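Der Arm und die alten Rechner, Teil 4

So, endlich wieder ein Eintrag zum Zerlegeprojekt! Seit März habe ich hier nichts mehr geschrieben, und das lag vor allem an einer durchgescheuerten Leitung am Handgelenk, die immer nur dann Ärger gemacht hat, wenn ich gerade nach Hause wollte. Wer neu ist: Wir versuchen in der Gemeinschaftswerkstatt, einem Roboterarm beizubringen, ausgemusterte Bürorechner auseinanderzunehmen. Wir, das sind Danuta Sadowski, Cường Văn und ich, meistens donnerstags ab halb sieben, manchmal auch länger, als uns allen guttut.

Das Projekt heißt intern Haltis (fragt nicht, der Name stand auf einem Karton und ist hängen geblieben). Angefangen haben wir mit Schrauben, das war eine Katastrophe, nachzulesen in Teil 2. Jetzt sind wir bei den Steckteilen, also Speicher, Laufwerke, Kabel, und das macht endlich richtig Spaß.

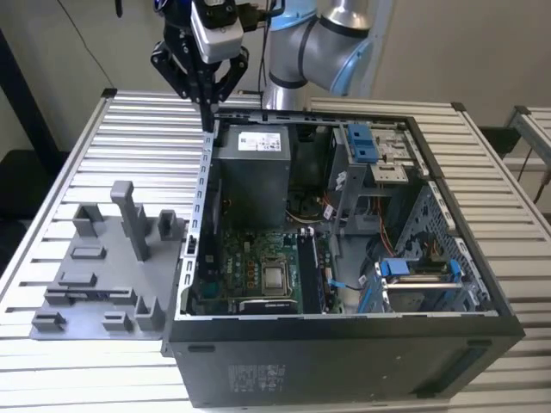

Am meisten Zeit frisst bei mir nach wie vor die Anfahrt. Ich hatte mir das so schön vorgestellt: Position einspeichern, hinfahren, zugreifen, fertig. Dann legt man das Gehäuse einen Fingerbreit anders hin und der Greifer steht genau über dem Kühlrahmen vom Nachbarbauteil oder, noch schöner, über gar nichts. Deshalb gibt es jetzt die graue Platte aus dem 3D-Drucker, die links am Tower anliegt, mit den ganzen Klötzchen und Haltern drauf. Cường hat sie gezeichnet und ich habe gedruckt, 38 Stunden lang, und zwar zweimal, weil sich beim ersten Versuch eine Ecke hochgezogen hat. Seitdem habe ich wenigstens eine feste Kante, von der aus ich rechnen kann. Dass der Dell auf der Seite liegt und der Deckel ab ist, bleibt vorerst Handarbeit - den Deckel hebe ich mir für den Winter auf.

Die Kamera oben auf dem Greifer war übrigens Danutas Idee. Ich war dagegen! Ich wollte alles mit einer festen Kamera von der Seite lösen, weil ich keine Lust auf noch ein Kabel am Arm hatte. Nach zwei Abenden mit ihrer Lösung habe ich dann kleinlaut meine Halterung wieder abgeschraubt. Von der Seite verdeckt einem der Greifer einfach immer genau die Stelle, auf die es ankommt.

Dann zum Speicher. Wer schon mal von Hand einen Riegel gezogen hat, weiß, wie wenig man dabei denkt: Hebel auf, anfassen, ziehen. Für den Arm sind das bei uns inzwischen elf Schritte, und jeder davon hat mindestens einmal nicht geklappt. Beim Zudrücken zum Beispiel. Mit dem alten Wert von 785 (das ist eine Zahl in unserer Steuerung und keine Einheit, bitte keine Mails dazu) rutschten die Finger am Riegel hoch und griffen Luft. Bei 2.000 hat es geknackt. Ich habe das Geräusch noch im Ohr. Irgendwo dazwischen liegt ein Bereich, in dem es geht, und der ist leider schmaler, als ich gehofft hatte.

Geholfen hat am Ende etwas sehr Unspektakuläres, nämlich langsamer zu werden. Der Arm fährt jetzt die letzten Zentimeter in einem Tempo, bei dem man nebenher Tee kochen kann. Danuta findet es meditativ, Cường geht in der Zeit raus und telefoniert.
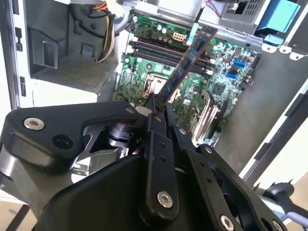

Der Riegel im Greifer, mitten über dem Board. Mein Lieblingsbild aus der ganzen Reihe!

Gezogen wird bei uns außerdem nicht mehr in einem Rutsch. Der Arm wackelt erst ein ganz kleines bisschen in Längsrichtung, wartet, zieht ein Stück, wartet wieder. Das habe ich mir bei Stuart Hartley abgeguckt, der in seiner Garage an einem ähnlichen Aufbau sitzt und mir neulich sehr geduldig erklärt hat, warum gerades Ziehen nur in der Theorie gerade ist. Danke dafür! Seine Version kann auch Kabel abziehen, davon sind wir noch weit weg. Kabel sind ja das Gemeine an diesen Kisten, die hängen in jedem Gehäuse anders, und eine gespeicherte Position nützt einem da überhaupt nichts.

Ein paar von euch hatten nach der Software gefragt. Das Ganze läuft auf einem alten Notebook, das meiste ist selbst geschrieben und besteht inzwischen aus fast 3.000 Zeilen, von denen ich vermutlich die Hälfte wegwerfen sollte. Hochladen will ich es schon, aber vorher müssen die Variablennamen raus, die ich nachts um eins vergeben habe.

Auf der Liste für die nächsten Abende stehen der Laufwerkseinschub mit dem blauen Kunststoff und eine bessere Kabelführung am Handgelenk (ja, schon wieder). Und Maureen Pearce hat uns noch einen Schwung Rechner aus ihrem Büro versprochen, Baujahr unbekannt, Zustand auch. Wenn jemand von euch Erfahrung mit weicheren Fingerauflagen hat, schreibt mir gern in die Kommentare, welches Material ihr genommen habt und wie ihr es festgeklebt bekommt. Meins löst sich nach jedem zweiten Abend wieder ab.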